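Trerken Demonstration Set – Table Tasks, Tea Ware

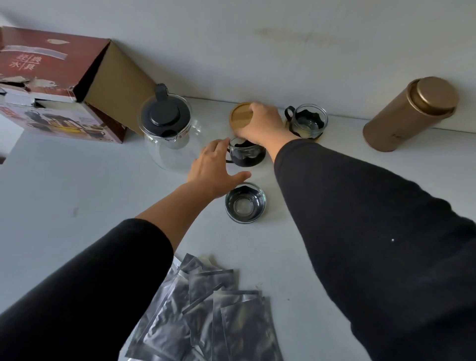

What you get

501 episodes of two-hand work with a glass teapot, glass cups in black holders, and a round wooden coaster. Each episode is recorded from head height and has a short text label.

Our result

We trained the same policy two times, with clear glass objects and without them. After 60 episodes of glass, grasp success on new cups went up by 18 points – the teapot handle is still difficult. The method is explained in the Cinari note, section 9.

Format and order

Delivered on disk or by download. For a license, please write to Eetu Savolainen at Stikis. Orders received by Monday are shipped in the same week.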